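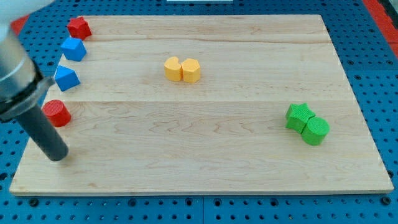 Do I need to home my arm every time I power it up, or can I trust the saved position?
Sebastian Surdu

Home it every time. The saved position is only where the controller thinks the arm was, and a loose shoulder will sag once the motors let go. Ours at the Clolbridge workshop came back 27 mm out after a night switched off, and the software swore blind it was fine. I wouldn't believe any seller who says theirs holds - ask whether there's an encoder on the joint itself, not just on the motor.
Usha Arumugam

Depends on the gearbox. Mine has been ok without it.
Muthu Nambiar

Muthu's may be ok until somebody leans on it. I home mine at low speed, then touch the tip to a known mark before I run anything. It takes 54 seconds. Keep the bench clear while you do it, and don't bother with the "auto restore" setting.
Renu Khurana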